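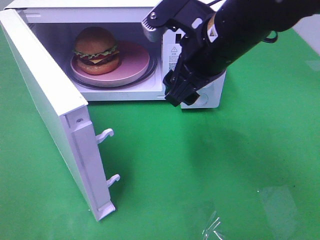 *Toy hamburger on a pink plate, microwave door open.*

# Cikier Cohort – application and mentor software for startup programs

**Sold by Jayasinghe. Annual license, per program. Setup not included.**

We sell three packages for people who run accelerators, incubators and city startup programs. Cikier Cohort is the one we get asked about most, mainly by program managers who have sat through the Cikier demo and come out of it wanting the map with the glowing lines on it. The map is fine. It shows which mentor has met which company. Whether the meeting did anybody any good is a different matter, and the software has no idea.

## What it does

- Takes applications through a form you build yourself
- Sends each application to reviewers and collects their scores
- Books mentor hours and keeps a log of them
- Produces a report for whoever is paying, usually a city or a corporate partner
- Keeps a contact list of past companies

The form builder is good. You can save a draft, and so can the applicant, which you'd think every package would manage by now. Reviewer scoring is plain and quick to learn. If two reviewers are far apart on a company, the application gets a yellow flag and waits for a third.

## What it says it does

Cikier lists "founder matching" among the main features. In our trial it matched companies to mentors by comparing the tags each side had typed in. A food company tagged "logistics" got a retired freight broker, which was a decent pick. A company that made payroll tools tagged itself "people" and got a life coach. You can switch matching off under Settings > Program > Assist, and we would, at least for the first intake.

There is also a "success score" for each company. We asked how it's worked out and were sent a slide. It goes up when founders log in more often. Please don't put it in front of a funder.

## Sizes and limits

| | Base | Full |
|---|---|---|
| Applications per intake | 80 | 1000 |
| Mentor accounts | 126 | no limit |
| Custom reports | no | yes |
| Data export | spreadsheet only | spreadsheet, full archive |
| Phone support | no | business hours |

The application limit counts drafts. An applicant who opens the form, types a company name and wanders off has used up one of your places, and you have to delete the draft by hand to get it back. Cikier has told us this will change in October. They didn't say which one.

## Getting your data out

Ask about this before you ask about anything else. Programs end, grants run out, the new director likes a different tool. On Base you get a spreadsheet with the answers and the scores but without the reviewers' comments. On Full you get everything, in a folder per company, and the attachments keep their names. It took nearly 260 minutes to arrive when we tried it on a test account, so don't leave it for the last afternoon of your license.
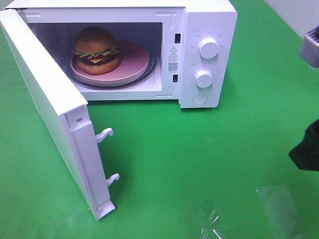 Keyvan Khosravi wrote to us after the first version of this page went up: We moved over from Rokmont and I think you're too hard on the matching. Half our mentors had never been asked for anything before. Some of the pairs were silly, sure, but people got on the phone. The corporate report is what I'd complain about. It wants a dollar figure for every joint project and most of ours never had one.

Fair enough on the phone calls. We'd still want to know how many of those companies asked for a second one. On the report he's right. The money field is required, and typing a zero makes the project vanish from the totals. Putting it under "Other activity" keeps it in the count.

## Compared with the others we carry

**Rokmont** is older and uglier. It has no map and no matching, and its mentor log is a long list. It does export everything on every plan, comments included. If you run one intake a year and mostly need the scores to add up, look at it first.

**Vidley** is cheaper and really meant for events. People use it for demo days and then try to stretch it over a whole program. We've sold it for that twice and wouldn't do it again.

## Who should buy it

Programs with several partners and a lot of mentors, and one person on staff who will keep the tags tidy. Small programs are paying for screens they won't open. A shared inbox and a careful spreadsheet will carry you further than any of these companies would like to admit – us too, I suppose.

## Ordering

Trial accounts run on Full, so check your numbers against the Base column before the trial ends. Licenses renew on their own unless you turn that off under Billing. Refunds are for unused licenses only, and opening the application form to the public counts as use.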